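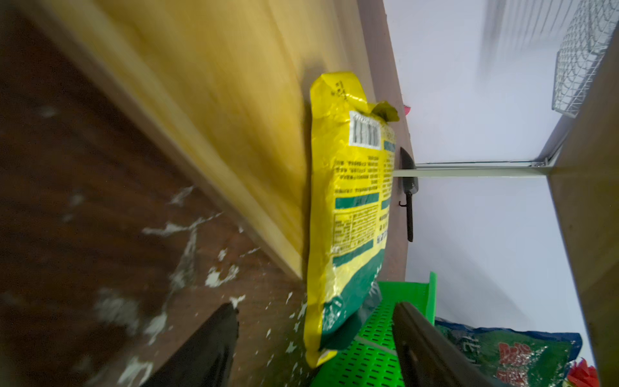
Storing Opened Bags of Dry Food
By Ilse Schwerdtfeger
Jan 26, 2025

Most dry food goes stale because of how it was closed the first time. Rice, lentils, crackers, chips and flour all keep well in the bag they came in if you take a minute over it.

Opening the bag

Cut straight across the top with scissors, as close to the seal as you can. Tearing leaves a notch, and the notch runs down the side the next time you pull on it. If the bag has a tear strip, I still use scissors. Leave the top as tall as possible so there is something to fold later.

Don't cut off the panel with the cooking directions. If it's in the way, copy the time and the amount of water onto masking tape and stick it to the back. I lost the directions for a bag of barley this way and ended up guessing for two months.

Closing it again

Push the air out with the flat of your hand, starting at the bottom. Fold the top over twice, about as wide as your thumb, then clip it. One clip is enough for a narrow bag. A wide one needs two, set in a little from the corners. Clothespins work on thin plastic but slide off anything slick. Rubber bands dry out and snap in the cupboard.

Chips are the exception. Pressing the air out breaks them, so fold the top down gently and clip it with whatever air is left.

When to use a jar

Flour, sugar and anything you scoop from every day belongs in a jar or a tub with a tight lid. A 400 gram bag of lentils fits in most medium jars with room for a scoop. Wash the jar and let it dry overnight before you fill it. Finish the old food before adding the new, or at least tip the old out and put it back on top.

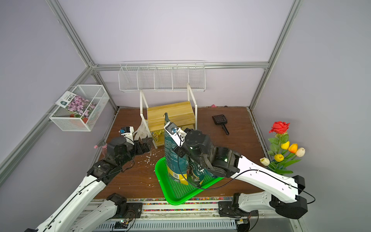 Sorting the shelf

Group bags by how you use them and give each group its own bin. Ours are baking, soup and snacks. A bin with holes in the sides is easier to rinse, and crumbs fall through instead of collecting in the corners. Put a sheet of paper underneath and change it when it gets dirty.

Stand the bags up like files with the tops facing you. If they slump, the bin is too wide. Kai Görtz keeps his in an old magazine holder, and that works fine for flat packets of yeast and soup mix.

Write the opening date on the clip side with a marker. Ballpoint won't take on shiny plastic. Oldest goes in front.

Moths

Check the folds of flour and oatmeal bags for fine webbing. If you find it, throw out the bag and wipe the shelf with hot soapy water, including the screw holes and the underside of the shelf above. We had them one June and they came back twice before I thought to look under there. New flour now goes in the freezer for four days before it goes on the shelf. Let it come back to room temperature with the bag still closed, or it will pick up damp.

Bay leaves have been suggested to me many times. I tried them and still had moths.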